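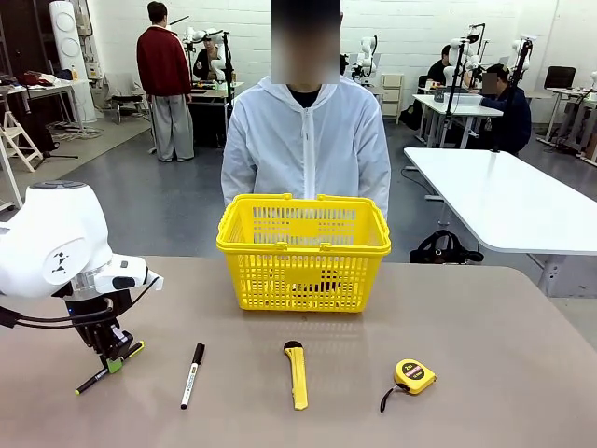

Tool and Stationery Loans: Frequently Asked Questions

Who may borrow items from the Rurby supply desk?
Any registered member of the Skumport workshop may borrow markers, utility knives, tape measures and similar small items.

How many items may be taken at one time?
Each member may hold up to 7 items, carried in one basket.

May utility knives be left in the basket?
Yes, provided the blade is fully retracted.

How long is the loan period?
Items are due back within 40 days. Extensions are granted in writing by Imani Mohamedi, Room 363.

What if a marker has dried out?
Return it to the desk for replacement. No charge applies.

Are longer tape measures available?
Requests should be addressed to Akinyi Mfaume.

Related items
Basket Return Points
Replacement Blades: Request Form
Desk Hours for August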